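Blocks and Bins: Inspection Checklist, With Comments
Grirville Play Library, Chávez Room
Checked 13th February. Next check due in May.

Marks used: OK, FIX, OUT (take off the floor today), ASK (I don't believe the answer I was given).

PART A. PAPERWORK

A1. Supplier sheet on file for every block set -- OK
Trullwood sent one for the plain hardwood set and one for the colored set. The second sheet is the first sheet with a different title. I filed it anyway.

A2. Finish described on the sheet -- ASK
The sheet says "family-friendly finish." Friendly to which family? I want the name of the coating and the date it was tested. I wrote to them in the fall and got a catalog.

A3. Last check signed and dated -- FIX
Signed, yes. Every box was ticked in the same pen at what looks like the same speed. Twenty-six items and no comments at all. I've done this long enough to doubt a perfect page. If you look at a bin and see nothing worth writing down, write "looked, nothing to add" so the next person knows you looked.

A4. Load rating marked on shelves -- OK
50 pounds per shelf, label on the front edge, readable. The second label on the side says 126, and nobody on staff could tell me what of. Peel it off.

PART B. BLOCKS

B1. Edges rounded, no splinters
Run a thumb down all the long edges. Then do it with a cotton glove on, as the glove will snag on things your thumb has gotten used to.
Plain set: OK. Colored set: FIX, two long pieces set aside for sanding.

B2. Paint or stain sound
Wipe with a damp white cloth, ten strokes, and look at the cloth. "Colorfast" on a box is a word on a box. I got a faint green on the cloth from one short piece and nothing from the others. The green one went in the OUT tub. It may only have been marker from some child, and if so it can come back.

B3. No cracks along the grain
Look at the ends first. Long blocks fail there, whatever the salesman says about "drop tested from 800 millimeters." Dropped onto what? Carpet?
OK today.

B4. Short pieces pass the small parts gauge
Use the gauge in the drawer, the clear tube. Please stop using the film canister. It is close to the right size and close is no good here.
OK.

B5. Nothing in with the blocks that isn't a block
Found: one barrette, one raisin, a key. The key is at the front desk.

B6. Count matches the card -- FIX
The card for the plain set says 200. I won't sign for 200 until they have been laid out in tens, and that hasn't been done. "It's always been 200" was the reply I got. Fine, then it will be easy to show.

PART C. BINS

I'm spending more room on bins than the old form did. The old form had one line, "bin clean and whole," and under that line people have passed bins with split rims, bins with gum in the corners, and once a bin with no bottom corner to speak of. The Malus catalog calls these bins maintenance-free. I have yet to meet a thing with a floor that fits that.
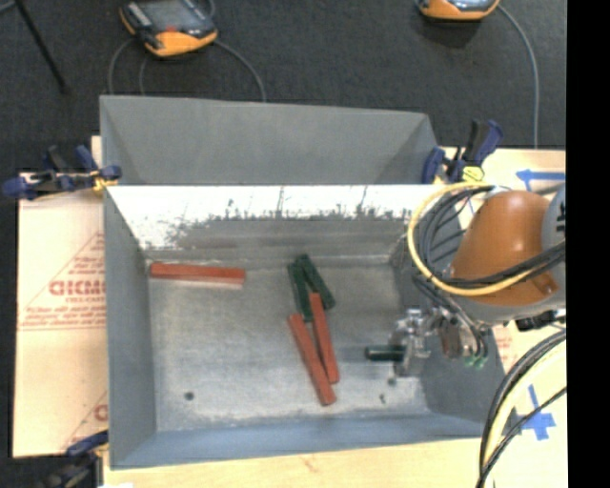
Tassanee Chareonsuk
Equipment Checks, Grirville Play Library

C1. Inside floor, surface
A gray floor hides a lot. Look at the mottled one with the red-orange and dark green blocks on it and try to say which pale patches are wear and which are dirt. I can't do it by eye and I don't think you can. Wash a patch the size of your hand, let it dry, and look again. If the patch stays pale and feels smooth, mark it "worn, OK." If it feels rough or comes away as dust, mark it OUT.

C2. Holes
Two small dark holes in that floor, one near the lower left and one at the lower middle. Were they made that way? I've been told "those are for drainage" about holes in all kinds of things, some of which turned out to be from a screw. So, for any hole in any bin:
-- feel the lip from inside and from underneath
-- try the smallest finger probe, and if it goes in, the bin is FIX until plugged
-- shine a light up from below and look for cracks running out from the hole
-- write down where each hole is, so we can tell in May if there's a new one
Dark can also mean packed with crud. Poke it.

C3. Inside walls
Sloped walls are sold as easier to reach into. Could be. They also get scraped all the way down. Check the lower part of each slope, where marks and streaks like to collect, and wipe with the same white cloth as B2. If a gray streak wipes off, it was dirt. If it doesn't, run the glove over it. A stain is OK, a groove that grabs the glove is FIX.

C4. Rim
All the way around, including the side that's always against the wall. Turn the bin. I know it is heavy when it's full. Empty it first.
OK on the Chávez Room bins, except one with a nick I can catch a nail on. FIX, file it down.

C5. Bin sits flat on the table
Press each corner in turn. A rocking bin on a light wooden table will walk toward the edge a little at a time. The no-slip pads we bought have, in my view, no proven effect. I pushed a bin with pads and a bin without, same push, and they slid the same.
OK, for now, with no thanks to the pads.

C6. Filled no higher than the lower half of the wall
A bin with a few blocks lying loose and crossed over each other on the floor is easy to pick from and easy to check. A heaped one is neither. There's a staff belief that a fuller bin keeps children busy longer. Has anyone timed it?

PART D. TABLE AND TAPE

D1. Tabletop clear of splinters at the edge -- OK
Glove test again, front edge and both ends.

D2. Floor and table tape flat, no lifted corners -- FIX
Tape on a table is harmless until a corner lifts, and then it gets picked at and chewed. Press down every end and every place where two strips meet. If it lifts again after pressing, replace the strip. Gluing it back is a waste of an afternoon.

D3. Cords near play tables kept out of reach of the standing spots -- FIX
Reading lamp by the window. "We always watch it" is what I was told, and I'm marking it FIX.

PART E. LEFT OPEN

-- Coating name for the colored set (A2). Trullwood has been asked twice.
-- Lay out and count the plain set (B6).
-- Hole record for every bin (C2), one line each, taped inside the closet door.
-- Green piece from the OUT tub: wash, dry, wipe again, and call me before it goes back.
-- Somebody please find out what the 126 was.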